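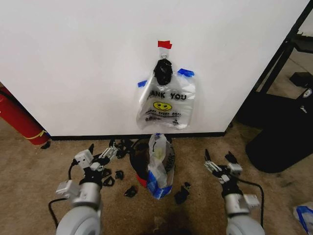

3.2 Wall-hung collection points. Much of the literature on small-scale waste sorting assumes a rigid bin standing on the floor. In the shared workrooms we surveyed, a large share of light waste is instead collected in re-used carrier bags fixed to a wall at a convenient height. Figure 4 gives a typical arrangement: a clear "THANK YOU" shopping bag is suspended from a small white adhesive hook, with blue painter's tape at its upper left edge and upper right corner holding it against the wall panel. A dark container stands on the carpet below, with a second clear bag stuffed into it and draped over it, and small black fragments lie on the floor nearby. We refer to this pairing of a hung bag and a floor container as a Type B point. A Type A point has the floor container only, and a Type C point has the hung bag only.

Figure 4. Type B collection point, Drermont site. Hung bag with tape restraint, floor container with second bag, fragments on carpet.

The three types were recorded at the Nodton, Drermont and Carmont sites. Each point was visited at the end of the working day and classed by type, by method of support and by the state of the bag mouth. The last of these was scored as open, partly obstructed or closed. A mouth was scored as partly obstructed where the handles, the fold of the bag or an item lodged at the neck reduced the opening to less than half of the flat width of the bag. Scoring was done by eye and no attempt was made to measure the opening directly.

Support was the main source of variation. A bag hung by both handles from one hook tends to close under its own load, as the handles are drawn together and the side folds move inwards. Tape applied at the upper corners resists this movement but also flattens the rear face of the bag against the wall, and an item dropped from the front has to pass between the gathered handles and the front film. Two hooks set apart give a wider mouth. They were seldom used at any of the sites, where hooks had mostly been put up for coats or cables and taken over later.

To separate the effect of support from that of user habit, a bench trial was run with bags of a single size. The test load was a mixture of broken clips, cable ties and offcuts of plastic film, made up to 400 g. Items were released singly from a height of 300 mm above the hook, for a total of 2,000 releases divided equally between four support conditions: one hook; one hook with corner tape; two hooks; and two hooks with corner tape. An item was recorded as missed if it came to rest outside the bag, whether on the floor or caught on the handles. The adhesive hooks were of the Nygård pattern throughout and were replaced after every change of condition.

Misses were most frequent with one hook and no tape, and least frequent with two hooks and tape. The addition of tape to a single hook gave a modest improvement for small rigid items and none for film, which tended to cling to the handles. Rigid items that missed were mostly found close to the wall, within the width of the bag. A floor container placed directly beneath would have caught some of these, but in the Type B points surveyed the container was often set forward of the wall to clear the skirting board and any cables running along it.

Two limits on these results should be noted. The bench trial used a smooth painted panel, and tape adhesion on textured or dusty surfaces is likely to be poorer. The site visits also record the floor at one moment only, so that fragments near a point cannot be attributed to missed items with any confidence; they may equally have been dropped during other work. The attribution problem is taken up again in Section 5, together with the question of emptying intervals.

This site uses cookies to remember your reading preferences. Accept | Manage settings

Contact the editorial office | Copyright 2017 the authors | Back to top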